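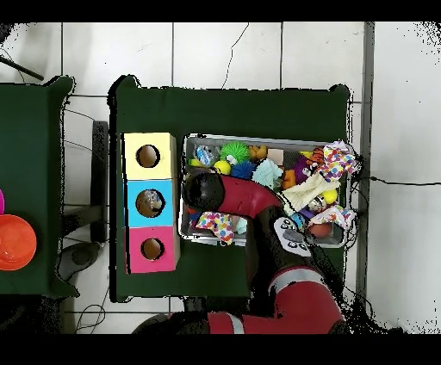
How Does a Robot Learn to Tidy Up? A Visit to the Open Day at Fagerlund

Have you ever been asked to put your toys away when you would much prefer to do almost anything else? Then you will understand why so many children came to the open day at the Fagerlund workshop in Plelbridge, where the robot arms were busy with exactly that kind of job. Families had come from all over town, and a whole class of 42 students rode over on the bus from Eltelton with their lunches in their backpacks.

The arm everybody wanted to see is a red one, and the people who work with it call it Vullel. Its job on open day was sorting. It had a gray bin full of toys beside it and three boxes to put them in — a yellow one, a blue one and a pink one, each with a round hole in the top. The idea is that Vullel picks up one toy, carries it over to a box, and lets it go above the hole. Easy for you! You have been picking things up since you were a baby, and you have had a great deal of practice.

Why is it hard for a robot?

Think about a ball. It's round, and if you push it a little it rolls away. Now think about a piece of cloth. It flops and folds and never looks the same way twice. A spiky ball is different again, and a foam cube squashes when you squeeze it. Your fingers can feel all of this, and your hand changes its grip before you have even thought about it. A robot has to work out where the toy is, where to take hold of it, and how hard to squeeze. And when toys are heaped together in a bin, one can be hiding underneath another, so the robot has to decide which to go for first.

How does it learn?

Busisiwe Maluleke, who showed the visitors around, explained it like this. When you learned to tie your shoes, somebody probably showed you, and then you tried it, and the loops fell apart, and you tried again. Vullel learns in much the same way. A person guides the arm through the job, over and over, while a computer remembers each move. After roughly 1,000 tries, the computer has plenty of examples to learn from, and then the arm can have a go by itself. The tries where the toy gets dropped are kept too!

What are the bends in the arm for?

They are called joints, and you have them too. Hold out your own arm and find your shoulder, your elbow and your wrist. In a robot, motors turn the joints, and several of them have to move together just to reach across a table.

Try it at home

Find 5 small things that feel different from each other, such as a sock, a ball and a building block. Put on a pair of thick mittens, close one eye, and move everything into a box using only one hand. Which was the hardest to pick up? Children who were at least 4 got to try this at the open day, and the sock caused a lot of giggling.

Words to know

Joint: a place where an arm can bend or turn.
Motor: a machine that makes something move.
Sorting: putting things into groups.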